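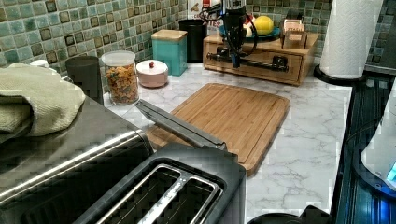

Week 5 notes - comparing grippers on the drawer pull

Lab handout, goes with Sunday's session. Read before you book arm time. Typed fast, tell me if a number looks wrong.

Task: open the drawer of the bamboo organizer by its bar handle. Pull until the drawer is well out, let go, back off. Plate and lemon stay on top of the organizer the whole time. If the plate slides, trial is a fail even if the drawer opens.

Why a drawer and not pick and place again. Pick and place forgives a lot. Drawer does not. The handle is only free along one line, so every bit of sideways error turns into force on the fingers. You feel it right away in the motor current.

Three grippers under test:

Tudanness two-finger, parallel jaw. Flat pads. Stiff. Good repeatability, bad if you come in crooked. When it misses the bar it pushes the whole organizer back into the tile.

Pillevik soft fingers. Wraps the bar nicely. Slow to close. Lets you be sloppy on approach but sags under load, so the last part of the pull goes crooked and the drawer binds in the box.

Chow hook. No fingers at all really, one bent tip. Goes behind the bar, pulls. Very fast. Can't push the drawer shut very well and can't do anything else. Still want it in the comparison, as a baseline.

Controller is the same Hunico unit for all three. Do NOT change gains between grippers. Last term two groups did and we had to throw out the whole set.

Trial counts

Total pulls logged so far, all grippers: 684
Usable after cleaning: 512
Trials per group this week: 70

Cleaning means: drop anything with a missing wrist camera stream, drop anything where the start pose was not reset. Don't drop failures!! A fail is data. Somebody dropped all there fails in January and got a very pretty graph.

Approach

Come down from above, fingers straddling the bar. Stop above it first. Check both camera views before you commit. The overhead view is good for left-right and useless for height. The wrist view is good for height until the fingers block it, then you are on force only. 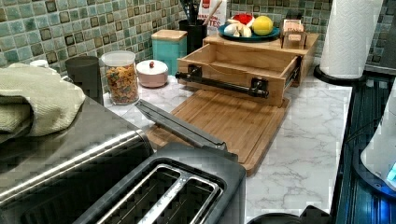

Fig. 2. Drawer out over the cutting board. Black pipe-style handle, two square brackets.

Notes on the handle. It's a horizontal bar between two brackets, so your grasp region is the middle part only. Close near a bracket and the pad lands on the flange, the grip reads as closed and it isn't. This is the single most common false positive in the logs. Compare finger width at contact against the bar width you measured in setup. If it's too wide, you're on a bracket. Open, shift, try again, and count it as a second attempt.

Dark handle on light wood, easy for the detector. What confuses it is the long metal bar lying across the board. Similar length, similar angle in some views. Mask it or move the crop. Leave the objects where they are, the point of the kitchen setup is that the counter has stuff on it. Canisters, towel, toaster, all of it stays put between groups.

Clearance. Toaster is in front of the board, so keep the elbow high on the way back. Pull path goes toward you and over the board. Paper towel roll to the right of the organizer, the wrist can clip it when you rotate out. Set a keep-out box around the roll in the planner, plus one for the cooktop side. There is no reason for the arm to be over there.

What to log for each trial

- gripper, trial number, operator initials
- attempts before a good grasp
- peak force during the pull
- drawer open: full / part / none
- plate moved: y/n
- anything weird, in words

Scoring. Success = full open, plate not moved, one or two attempts. Three attempts is a fail even if it works. Peak force limit is 57 newtons, controller should cut out there, but check that it does before your first real trial. Pull by hand on the wrist with the arm held and watch the readout.

Stuff to think about for the write-up

Is the soft gripper better, or just better with bad calibration? Run ten with the camera offset on purpose and see which one falls apart first.

Hook wins on speed. Does speed matter here? Argue one way.

Would your ranking change with a round knob? I think so. Don't just say yes, say which one moves and why.

Where does force go when the drawer binds? Draw it. Free body diagram, by hand is fine.

Write-up is two pages, one plot minimum, axis lables with units please. Logs go in the shared folder under your group number, raw and cleaned both.

Related handouts
Week 3 - Wrist camera vs overhead camera
Week 4 - Hunico controller, first setup
Week 6 - Round knobs and lids
Force limits and the stop button
Log sheet template (blank)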